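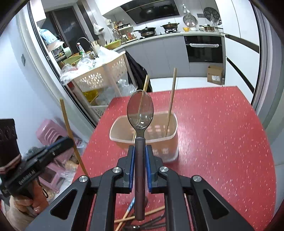 How a Learning Center Plans and Pays for Its Robot Equipment

A guide for young readers, ages 8 to 12
Prepared by the Education Office of the Sundaram Learning Center
November 12, 2019

Introduction

Many children who visit the Center ask the same two questions about robots. The first is "What can it do?" The second is "How much did it cost?" The Education Office has written this guide to answer the second question. It explains how grown-ups decide which equipment to buy, how they share out the money, and what they must think about before anything is ordered.

Some words in this guide may be new. They are printed in capital letters the first time they appear, and they are explained again in the word list at the end.

What is a budget?

A BUDGET is a plan for money. It says how much money there is and what the money will be used for. Your family may have a budget for food. Your school has one for books, paper and paint.

A budget for robot equipment works in the same way. The people in charge write down everything they need, find out the price of each thing, and add the prices together. If the total is more than the money they have, they must change the plan. They may buy fewer things, choose a simpler tool, or wait until the next year.

Start with the job

It is tempting to begin by looking at catalogs. The Center asks its staff to begin by describing a job instead. The job must be written in one plain sentence that anyone can understand.

For the kitchen project, the sentence was: "Pick up spoons and chopsticks from a table and stand them in a holder."

You can probably do this job without thinking very hard. For a robot it is difficult. A spoon has a wide end and a narrow end. A chopstick is thin and can roll. Some spoons are shiny, and light bounces off them. Some are partly see-through, so that a camera may have trouble telling where the spoon stops and the table begins. The holder has an opening, and each spoon or chopstick must go in at the right angle or it will hit the rim.

Once the job has been written down, the list of equipment becomes much easier to make.

Choosing a gripper

A GRIPPER is the part that takes hold of things. It does the work that your thumb and fingers do. Grippers come in many kinds. Some have two fingers that close together. Some have three fingers or more. Others use suction, like a straw held against a piece of paper.

For thin objects such as chopsticks, the planning team decided on two fingers with pads on the inside. Pads help a gripper to hold on without scratching. They also wear out, so the team put spare pads in the budget from the first day.

The next choice was between a gripper fixed to a robot arm and a gripper that a person holds. A hand-held gripper lets a person show how a job is done. A camera can ride along and record each movement, and the recordings can later be used to teach a robot. A person carries the tool, so no arm has to be bought for this stage of the work.
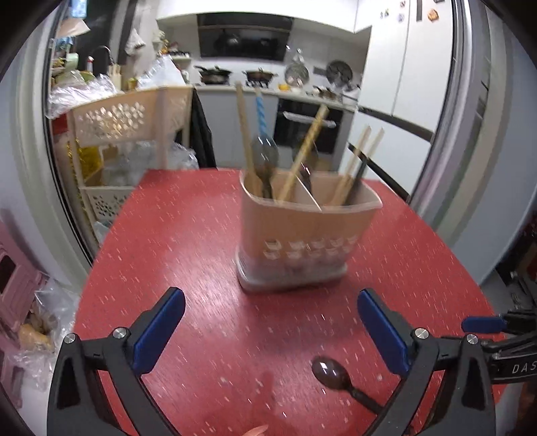 Jagadeesh Kartha, who plans equipment purchases for the Center, gives his team one rule about this choice. "Buy for the stage you are in," he says. "If you are collecting lessons for a robot, buy what you need to collect lessons. The arm has its own page in the plan."

Two hands or one?

Try putting a spoon into a cup while keeping one hand behind your back. Now try it with a long stick, and then with a cup that tips easily. Some jobs can be done with one hand, and some are far better with two.

Grippers are the same. Two of them cost more than one, and they need two sets of spare pads. The planning team must decide whether the second gripper will be used often enough to be worth its price. In the kitchen project the answer was yes. There were many pieces to move, and one gripper could be picking something up while the other was busy at the holder.

The things that are easy to forget

A first list of equipment is almost never complete. The Center uses a checking sheet so that small items are not left out. These are the lines on the sheet:

Spare parts, such as pads and screws
Cables and chargers
Storage for the recordings
Everyday objects for practice
A table of the right height
Time for people to learn the tools
Repairs

"Everyday objects for practice" surprises many visitors. A robot that has only ever seen one spoon may not know what to do with a different one. The team therefore chose spoons of more than one color and chopsticks with different patterns. These cost very little compared with a gripper, and they make the recordings much more useful.

The table and the kitchen are also part of the plan. Real kitchens have bags, bottles, pans and stools in them. A robot that will someday help in a home has to learn in a place that looks like a home. The team did not need to pay for a special room.

Asking for prices

When the list is ready, the Center asks more than one company for a QUOTE. A quote is a letter that says, "We will sell you these things for this price." It should also say when the things will arrive and what the company will do if one of them breaks.

In September the Center asked two suppliers, Grorilik and Prolska, for quotes on the same list. Grorilik had the lower price. Prolska had the higher price, but its quote included spare pads and repairs. The team added the cost of spare pads and repairs to Grorilik's price and compared the two again. After that, Prolska was the better value by a small amount.

This is why the lowest number on the page is not always the best choice. To compare two prices fairly, you must make sure that both of them pay for the same things.

A sum to follow

Here is one small part of the plan, worked out step by step.

The Center wanted to buy spare pads. The pads come in packs, and each pack costs 6 dollars. The team planned to use 36 dollars for pads. 36 divided by 6 is 6, so the team could buy 6 packs.

The team also put aside 60 dollars for practice objects. 36 dollars and 60 dollars make 96 dollars. That amount was written on its own line, called "Small items." The whole budget for small items, cables and storage came to 1,762 dollars. The grippers had a separate budget.

Saving for surprises

Every good plan keeps some money back. This is called a RESERVE. A cable may stop working, or a part may arrive late and have to be borrowed from somewhere else. If the reserve is not needed, it goes into the next year's plan. The Center's next plan is named Inex, and it will look at tools for sorting and folding.

Try it yourself

Choose a job from your own home, such as putting away crayons or setting out cups. Write it in one sentence. Then make a list of everything a robot or a person with a hand-held gripper would need in order to practice that job. Ask an adult to help you find the price of two or three everyday items on the list, and add them together. Remember to include a reserve.

Word list

BUDGET: a plan for how money will be used
GRIPPER: a tool that takes hold of objects
QUOTE: a written price from a company
RESERVE: money kept back for surprises

Teachers may copy this guide for use in class. Printed copies are kept at the Center's front desk.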